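Thread on the Sevthorpe winger situation, July 2026, for anyone who missed the last few days.

Sevthorpe have agreed to let Cervantes go to Vumidero. The fee is still being worked out but both clubs want it done before the preseason trip.

He has played 52 league games for them and scored 8 goals. Decent numbers for a wide player on a team that spent most of last season defending.

Vumidero first asked in April and were told to come back when the season was over. They came back with a loan offer. Sevthorpe said no to that, they want a sale.

What changed is Dirninton. They came in with a permanent offer, lower than the asking price, and Vumidero dropped the loan idea the same evening.
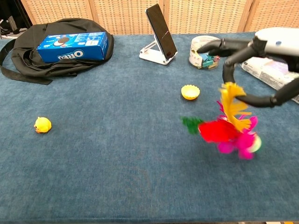 Does Cervantes want to go?

He has told the club he would like to move, and he prefers Vumidero to Dirninton. Personal terms were never the problem.

The sticking point is the sell-on clause. Sevthorpe asked for 30 percent of any future profit. Vumidero think that is way too high, and I agree with them. Nobody gives that up for a player in the last year of his contract.

My guess is they settle lower and add a bonus for appearances.

Dirninton have not pulled out. They will wait a few days and then look at somebody else – they need a left-sided player either way.

As for a replacement, I would start with the kid who came on in the cup game. He tracks back, he can cross with either foot, and he costs nothing. The manager usually wants experience though, so expect a loan.

I'm not at 100 percent on this one going through. The medical isn't booked yet and this same board let a done deal fall apart last summer over a payment schedule.

Still think he plays for Vumidero next season. Will add to the thread when the clubs say something – replies are open if you've heard different.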